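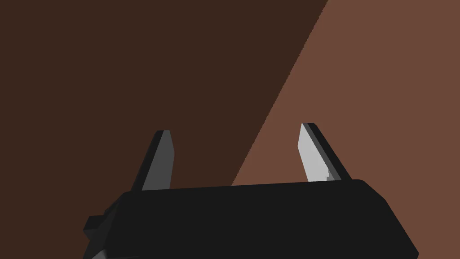 Fig. 1. Gripper, fingers open.

Section 2. Setting up a veterans tribute page on Talura

Before you start: have the family's OK in writing. Photo too, JPG only.

1. Log in, go to Pages, hit New Tribute.
2. Type the name the way the family spells it. Rank is optional.
3. Pick a goal. Default is $80, change it if you want.
4. Add the story. 20 words minimum or it wont save.

CAUTION: Publish goes live right away. Use Save Draft till the family has read it.

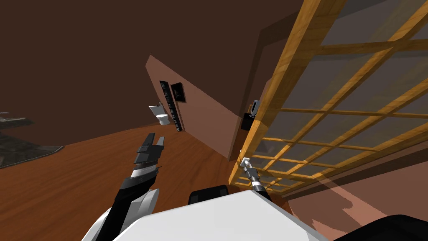
Fig. 2. Two arms, wooden lattice.

5. Link the payout account. Sirkville chapter uses Trillier, everybody else Grewal.
6. Send a test gift of $2. Refund it after.

Note: payouts under $11 roll over to the next month. Year-end letters go out in January. 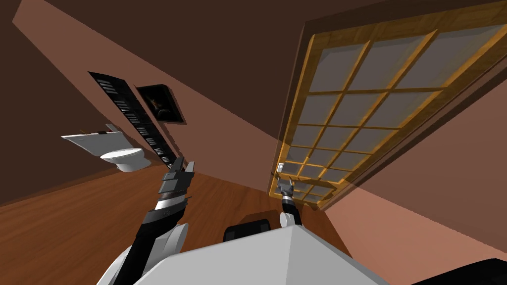

Cover picture next. Wide ones work best, tribute name prints across the bottom. Keep anything small out of that strip. A detail like the little white door handle, with the gripper just below it, gets lost at phone size so crop in close first. Then Save, and check it on a phone befor you share the link.

Last updated 21 Jul 2022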